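What the Second Quote Leaves Out
Buying for automation, January 2026

When Proridberg set out to automate part of its fruit packing, the first quote covered a robot arm, a mount and a year of support. The second, from Deketti, covered the part most buyers forget: the hours of human work needed to show a machine how to handle produce.

That work is done with hand-held grippers. A person wears a harness, takes a gripper in each hand and picks things up. Every session is recorded, and the recordings become training data for the arm. The grippers cost far less than the arm does. The hours are what add up.

Proridberg budgeted for 22 sessions and ended up paying for 55. Most of the extra went to round fruit, where two fingertips have to press evenly from both sides.
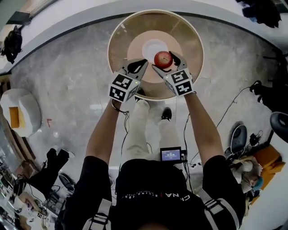
Where the money went

Each pair of grippers was billed at $1,682, and the company bought one pair more than planned so that a repair would not stop the work. Marker cubes were included. Replacement finger pads were not, and they went on a separate order in October.

Storage was the other surprise. Arroyo, the firm that handles the recordings, charges a flat $3,000 to set up an account and then bills by the month. Proridberg had put nothing down for it.

Before you sign

Ask the seller how many sessions are in the price and what an extra one costs. Get the answer in writing. Check who owns the recordings if you change suppliers. Tollico, which sells a similar package, keeps them unless the contract says otherwise.

Set aside floor space too. Proridberg gave up a corner of its sample room and has not yet had it back.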